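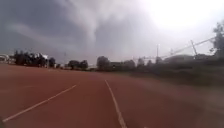 How to Set Up a Line-Following Job on a Running Track

Print this page | E-mail this page

Sweeping and line checking are two chores at a sports ground that a machine might take over. Both come down to staying in a lane. These steps cover a first trial of lane keeping with a small ground robot and Skonora, the path software we use.

1. Walk the lane first. Pick up stones, cones and tape. Write down where the paint is worn.

2. Set the camera exposure by the track surface and lock it. With auto exposure on, a bright patch of cloud will darken the red and change your line threshold.

3. Mask everything over the horizon. Trees, poles and wires have straight edges too, and the line finder will try to use them.

4. Set the top speed to walking pace and keep the stop switch in your hand. 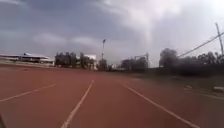
Morag Tennant

5. Pick the two lines that bound your lane and tell Skonora to ignore the rest. Pay attention to any faint line near the grass. Ours pulled the robot outward on the bend until we raised the minimum contrast to 90.

6. Run one full lap with the brushes off. Save the log.

7. Look for gaps in the log. We had 168 dropped frames on the first lap, most of them where the paint was thin.

8. Turn the brushes on and repeat.

Can it do the chore yet? On a clear straight, yes. It still can't tell a leaf from something it should stop for, so a person has to walk with it. Jana Buschmann is testing an obstacle add-on from Darko and will post her settings in the downloads section when she has a full set of laps.

Print this page | E-mail this page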